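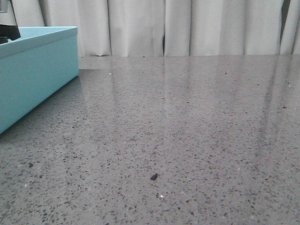 Dear Riaan,

Thank you for being patient with this one. I had hoped to get it to you in October, but the last of the reading logs only came back to us in November, and I didn't want to send you half a picture. As usual I've written it more like a letter than a report, and Kagiso tells me you don't mind that.

You'll remember that the grant was meant to cover one year of the Brultina family reading evenings, with the smaller part set aside for the lending shelf. Both are up and running. We planned on two sites and have ended up with three, the third being the community room on Du Plessis Street, which Asif Dogar had been asking us to try since before your funding came through. It's a smaller room than we are used to and the parking is poor, but families walk there, and the turnout on the second evening was already better than anything we saw at the library in spring.

Over the year we lent out 955 books. I should say that this is loans and not separate titles, because a handful of favorites went out again almost before they were back on the shelf. Anything with trucks or trains in it has to be repaired with tape every few weeks. We own 325 books now, including two boxes in Urdu that Babar Awan's sister-in-law helped us choose, and those have been borrowed more than I dared hope. Grandparents in particular take them home, and several have started coming along to the evenings themselves and reading aloud, which was never in the plan and has turned into the nicest part of it for me.

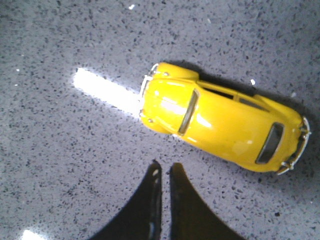 The themed evenings are still the ones families talk about afterward. We ran 12 of them, and the transportation one in early fall was so full that Dalibor Vlček had to fetch the folding chairs from the church next door. Each theme gets its own small bag of books and a sheet of questions that parents can use at home (where do you think they are going, who would you take along, that sort of thing). We have rewritten those sheets twice. The first version had far too many words on it, and one mother told me very kindly that it felt like homework. The present version fits on half a page and comes back filled in a good deal more often, sometimes with drawings all over it.

Now to the parts that have not gone so well. Attendance dropped badly over the summer, more than we allowed for in the proposal. We kept the evenings at 6:30 right through, and I think that was a mistake; people are outdoors at that hour, and I would be too. Next summer we'd like to try Saturday mornings instead and see whether that holds up. We also lost about 40 books, mostly to families who moved away. We talked over whether to charge a deposit and decided against it. Babar is going to try a phone call a week before a book is due, and if that makes no difference we will come back to the question.

On the money side, we are slightly under on printing and slightly over on shelving. The rolling shelves from Flemel cost more than the quote once delivery was added, and we made up the gap by buying secondhand book bins from Hoterex when they cleared out their old stock. Kagiso has the receipts and will send the full sheet separately. There is a little left in the refreshments line, and with your agreement I would like to move it over to books for the under-threes, where the shelf is still thin and the wear and tear is worst.

For the coming quarter, we plan to keep all three sites going, train four more parents to lead an evening on their own, and finish labeling the Urdu collection so that it can travel between rooms. Dalibor has also started talking with the elementary school about a shelf in the front hallway – nothing is settled yet, and I'll write again once we have met with the principal.

You would be very welcome at any of the evenings. Just let Asif know beforehand and he will save you a chair near the front.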